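Homework in the last weeks before the final test, yes or no?

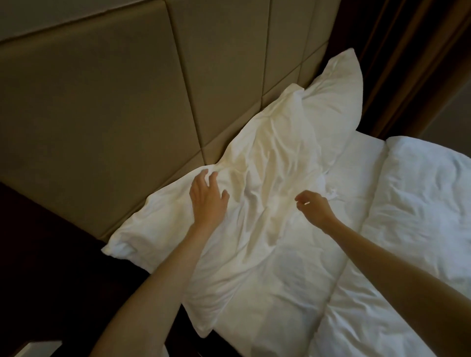
Thread last edited: 2026-09-15

ziltelo69
I teach a class of eleven-year-olds, and English is my third language, so please excuse my mistakes. Our school wants a practice paper every evening until the test. In April I tried this with my last class and they came to school tired and in a bad mood. What do you give your pupils in this period?

Skaveo
Nothing on paper. Reading, 15 minutes, any book they like. Parents sign a card on Friday.

mrs_kim_room13
I do not agree with Skaveo. My weaker pupils need the routine. If I stop the homework, they forget long division in one week. I give one page, never more, and we check it together in the morning.

Skaveo
One page is fine for me. A full paper each evening is a different thing. Who is marking all of them?

ziltelo69
I am marking them. That is also my problem, I have 16 still on my desk from yesterday.

Sostevska
Parent here, I hope it is allowed. My son cried over the reading paper because he could not finish it in the given time. I wrote to the teacher and she answered that he may stop after half an hour, finished or not. It was a big relief for us. Please write such a rule on the sheet, parents do not like to ask.

mrs_kim_room13
Parents are welcome. But some children will then sit and look at the wall for half an hour.

Sostevska
Some, yes. Mine does not.

ziltelo69
Thank you all. I will ask my head teacher if I can give one page, with the time limit written at the top. Does anybody have short fraction pages to share? The ones in our book are too easy.

Skaveo
I have a few, sent you a message.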